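Subject: Re: [briluvari-finishes] pale tops, streaks, am I being fussy?
From: Eulalia Villalba
To: briluvari-finishes

Jozef Aerts wrote:
> Hi all, I've finished (I think) the big worktop in the back room, in
> the Grabner satin, color "Prallia", which is the off-white that leans
> gray. I went with a foam roller and two coats. In the morning it looks
> great. By late afternoon I get faint lines running across it and a
> sort of cloudy look in the middle. My wife can't see it at all. Do I
> sand back and go again, or is this just what pale paint does?
>
> Also, does anybody have an opinion on wax over this stuff? The guy at
> the store said sure, but he also said sure to everything else I asked.
>
> Jozef

Jozef, you are not being fussy, or if you are then I'm worse! I did our long table in June, same color, and spent a silly amount of time crouched at one end of it with my cheek practically on the paint. From standing height it was fine. From down low, with the light coming in sideways, I could have drawn you a map of every pass I made.

My top is 159 by 73 (centimeters, sorry, the tape measure was my mother's), so bigger than I can comfortably reach across, and I think that was half my trouble. I'd roll from one long side, walk around, roll from the other, and by the time I met myself in the middle the first half had started to set. Floarea Furtună warned this list about that ages ago and I read it, nodded, and did it anyway. 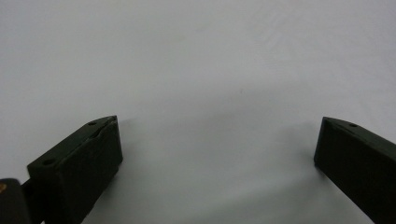 So what I'd ask first is what you're lighting it with. A bare bulb off to one side will show you things that no human being will ever notice with a plate on top of them. I moved my lamp over to the other end and about half the lines I was upset over just weren't there anymore, and a couple of new ones showed up that I'd been perfectly happy with until then. Try that before you reach for the sandpaper. Please.

The cloudy look is a separate thing in my opinion. Pale grays are terrible for picking up shade. Anything dark standing near the surface, or you leaning over it for that matter, and the middle goes a soft gray while the far end stays bright and kind of cool looking. I chased that for a whole evening thinking I had a thin patch. I even put a third coat on one end - don't do this - and then had to put a third coat on the rest so it would match.

Look at the color here with your own afternoon light in mind. There's faint mottling and some slanting streaks if you go looking toward the upper right, and the shade gets deeper lower down, but I'd eat my dinner off that and never think about it.
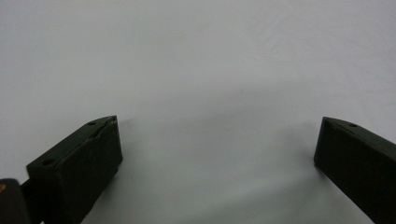
Photo: Yae Sakamoto

Burgi Egger told me off-list that she likes it with a bit of texture, she says it reads more like good paper than like a refrigerator door. I've come around to that. The kitchen cart I did the year before in the gloss is smoother, no question, and every fingerprint on it looks like evidence.

If you do decide to go again, what worked for me the second time:

Scuff it with 320, by hand, and only enough to take the shine down. I used a block on the first round and went through at one corner, and on a pale top you will see that corner forever.

Wipe it, wait, wipe it again. White dust on a white surface is impossible, so I wiped with a dark sock. You'd be amazed what comes up.

Thin the paint a touch. The can says you don't need to. I did a capful of water to a tray and it laid down so much better, though my room was warm and yours may not be.

Then go the long way, end to end, and finish every strip with one light pass in the same direction. No going back! I left the room and made soup so I wouldn't fiddle.

I gave it almost 9 days before I put anything heavy down. The lamp left a ring on my first try when I got impatient (that was at day four, and the ring is still sort of there if you know where to feel for it).

On the wax: I wouldn't. I put a clear paste wax on the cart and it was lovely for a few weeks, then it yellowed along the edge where the sun gets in. On brown furniture who cares, but on a gray-white it looked like tea. And once there's wax down you can't touch up without getting all of it off first, which I can tell you is a miserable job with mineral spirits and every rag in the house. If you want something over the top, ask at Skirnwood about a water-based clear in matte, and test it on the underside or on a scrap you've painted at the same time. Do not test it on the back corner where it "won't show." That's my back corner now and I put a fern on it.

One question back at you, which foam roller was it? The yellow ones from the multipack leave tiny bubbles for me that dry into pinpricks, and I've gone over to a short nap mohair. More expensive, and it sheds for the first few minutes, so I roll it over some tape before it goes anywhere near the paint. If yours was a nice dense foam then ignore me and blame the lamp.

Send a picture when the light's bad, I'd love to see whether your lines run the same way as mine. And tell your wife I said she's probably right.

Eulalia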